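Rasau Household Chore Readiness Checklist
Station 4: container and basket tasks, two hands
Inspected by: Debora Rinaldi
Second reader: Georges Geagea
Revision: November

Scope. Covers putting a small lidded container into a wire basket, taking it out again, and opening and closing the lid. The question for each line is whether a machine could be left to do the chore with no person in the room. Ratings are Pass, Conditional, Fail or Not Rated. Comments are initialed by whoever wrote them.

Reference set: 2,116 hand-guided runs, of which 2,000 were accepted for training. Machine trials: 723.

SECTION A. WORK AREA

A1. Work surface flat, no loose edges under the basket. Pass.

A2. Basket rests level and does not rock when the rim is pressed. Pass.
Comment: Press at all four corners. The Tindall sheet asks for two and misses a bent foot. (DR)

A3. Cables clear of the working path. Conditional.
Comment: Slack has to be checked with both wrists turned fully inward, which is the worst position. Checking at rest tells you little. (GG)

A4. Container placed between the jaws at start, lid on. Pass.

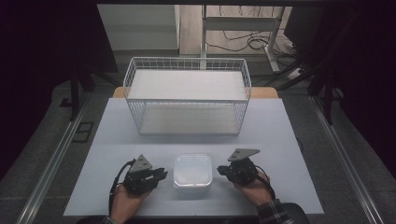
A5. Start position repeatable without floor or table marks. Conditional.
Comment: Operators drift toward the near edge over a long shift. The machine copies the drift. Nadine Nimri wants a printed grid; I would accept a corner stop. (DR)

SECTION B. GRIPPERS

B1. Jaws close evenly, tips meet. Pass.

B2. Pivot points free of play. Pass.
Comment: Recheck after any drop, however small. (WK)

B3. Finger pads secure along their full length. Conditional.
Comment: Look at the inner edges and the tips first. Frayed strands are allowed under the Nesuveck procedure as long as the pad has not lifted. I would set a tighter limit for anything that goes near food containers. A person would wipe off a stray fiber without thinking about it. The machine has no step for that. (DR)

B4. Contact area free of debris before the run. Fail.
Comment: Wipe down and inspect again. Specks count, whatever the size. (GG)

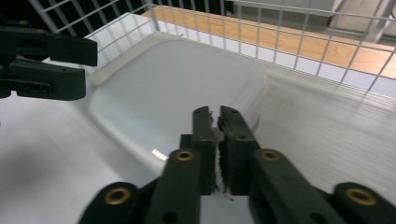
Reading time: 3 min

B5. Mounting hardware tight. Pass.

B6. Clearance to basket wall with both grippers over the basket. Conditional.
Comment: One gripper is fine. With two, the second has to wait somewhere, and the trained behavior is to hover. Ask Wen-hsiung Kuo for the current waiting position before signing this line. (DR)

SECTION C. CHORE RATINGS

C1. Pick up closed container from flat surface. Pass.

C2. Lower container into basket without touching the wires. Conditional.
Comment: Slow. Acceptable in a home at night, too slow for a packing bench. (NA)

C3. Remove lid with one gripper while the other holds the base. Fail.
Comment: 139 of the machine trials ended with the base lifted along with the lid. Human operators using the same grippers have much less trouble, so the hardware is not the whole cause. My guess is that people feel the lid start to give and ease off - the trained policy keeps pulling. (NA)

C4. Replace lid and press all corners. Fail.
Comment: Presses two corners and stops. (NA)

C5. Recover from a dropped container. Not Rated.
Comment: No agreed test. Ustent has a draft.

GENERAL COMMENT

Moving things from one place to another is close to usable. Opening and closing them is not. I would not sign this station off for unattended work in a kitchen or on a shop floor. Supervised use on C1 is fine with B4 corrected. (DR)

Agree, except that A5 should be a Fail until a stop is fitted. (GG)

Open items: A5, B4, C3, C4. Return the marked copy to Nabil Awwad.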